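Operators wanted for simulated kitchen demonstrations

Henano is looking for patient people with steady hands to drive a two-armed robot around a simulated kitchen, starting in May, at our rooms in Plevilside. Paid, part time, no experience with robots needed. Please read the whole page before you write to us, even though it is a long one.
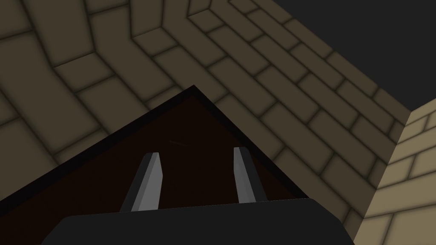
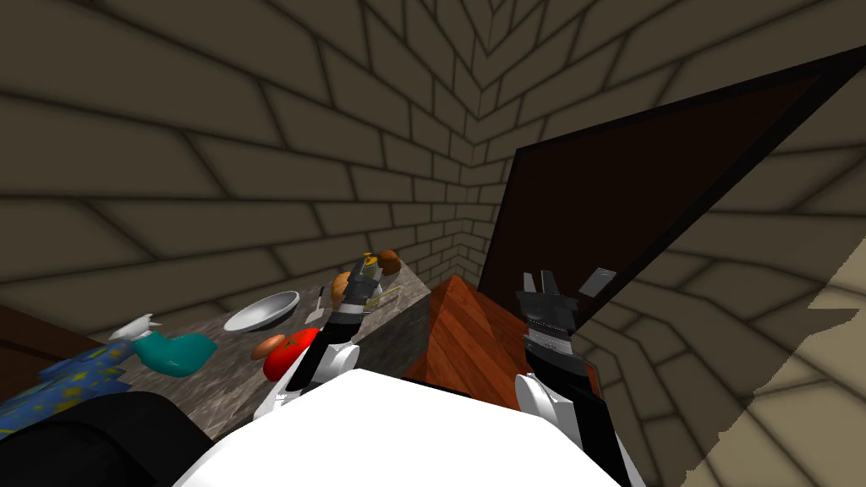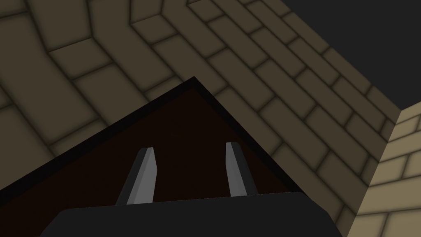
Henano Demonstrations Team

What the work is

You sit in a comfortable chair with a Danko controller in each hand and a screen in front of you, and you do kitchen chores with a robot's arms in place of your own. The kitchen is entirely on the computer, so you can drop a bowl or knock a tomato to the floor as often as you like. Each time you carry out a chore from start to finish, the software saves the movements of both arms along with the camera views, and that recording becomes one example for the learning system we call Jiltness. Jiltness studies the examples and tries to do the same chores by itself. It has no rules written by hand for how to pick up a bottle or open a door. Everything it knows about those things comes from people like you doing them, which I hope you find as pleasing a thought as we do!

We need 4,000 good examples for this round, and we are hiring 11 operators to make them. There are 13 chores on the list. Most are the ordinary business of a kitchen: lifting a small item off a crowded counter, setting something down in a bowl, pulling a door open, passing an object from one hand to the other. You will get to know some of them very well indeed.

What you see while you work

You will have a wide view that takes in both arms and the counter, like the second picture on this page, and close views that look out past a gripper's own two fingers, like the first and third. New operators nearly always lean on the wide view and forget the close ones. That's fine for the first few sessions. Later on you will find yourself glancing back and forth without thinking, much as you do with the mirrors in a car, and your grasps will get a good deal neater.

In the wide view above, the left gripper is in among the things at the back of the marble counter, right at a small yellow and white bottle, while the right one is held open toward a small gray piece on the dark door. Reaching into a tight spot like that, with a bread roll on one side and other food close by on the other, is the part that people find hardest and also (we hear this a lot) the part they come to like best. The close views can be hard to read at first too. A flat dark surface seen at a steep angle gives you very little to judge distance by, and the bricks bend around in a way that takes getting used to. We set aside plenty of time for that.

What makes a good example

We would love for you to work at a calm, even pace and to finish what you start. If you miss a grasp, back off a little and try again, and keep recording. A recovery from a small mistake is worth a great deal to us, sometimes more than a perfect run. What we can't use are long pauses in the middle of a chore, arms waved about to pass the time, or an object shoved across the counter when the chore says to lift it.

Your way of doing things is welcome. If you would sooner come at the bowl from the side, come at it from the side. Jiltness learned from too few people last time and picked up all their habits, including a funny little hover before every grasp that we are still trying to get rid of - so please don't try to copy the person in the next chair.

Who we are hoping to hear from

You might have spent years sewing, icing cakes, repairing watches, playing the piano, driving a forklift or playing video games, or you might simply be somebody who doesn't get cross when a thing takes nine tries. All of that counts. You should be 18 or over, able to sit and use both hands for stretches of 45 minutes, and able to read short written instructions in English. Left-handed people are very warmly invited to apply. Glasses are fine. If you get queasy looking at moving pictures on a screen, tell us and we'll arrange a short trial before either of us commits to anything.

You don't need to program. You don't need to know what a neural network is, although if you are curious there is usually someone near the coffee machine who will talk about it for longer than you wanted.

Hours and pay

Sessions run in the morning from 9:00 to 12:30 or in the afternoon from 1:30 to 5:00, and you choose one or the other for the whole round. Every session has breaks built in and the breaks are paid. Operators work three or four sessions a week. The pay is hourly and is the same for everybody. We don't pay by the example - we tried that once and people rushed, and the recordings were a mess.

Training is paid at the same rate. The first week is all practice and none of it is kept, so you can be as clumsy as you please.

Operators who stay to the end of the round receive a completion payment of $600 on top of their hourly pay.

What we record

The saved examples hold the arm movements, the simulated camera views, the name of the chore and an operator number. We do not film you or record your voice. You may ask us to remove your recordings at any point during the round, and you will still be paid for the hours you worked.

How to apply

Write us a short letter through the contact form on the Henano site with "Jiltness operator" in the subject line. Tell us a little about yourself, which half of the day suits you, and something you've done with your hands that took patience. A résumé is welcome but not required. We answer every letter, though it can take us a couple of weeks when a lot of them come in together.

If we think it could be a good match, we'll ask you to come in for an hour and try two of the easier chores, with somebody sitting beside you the whole time. The trial hour is paid as well. Wear something with sleeves you can push up, and bring a sweater, as the room runs cool.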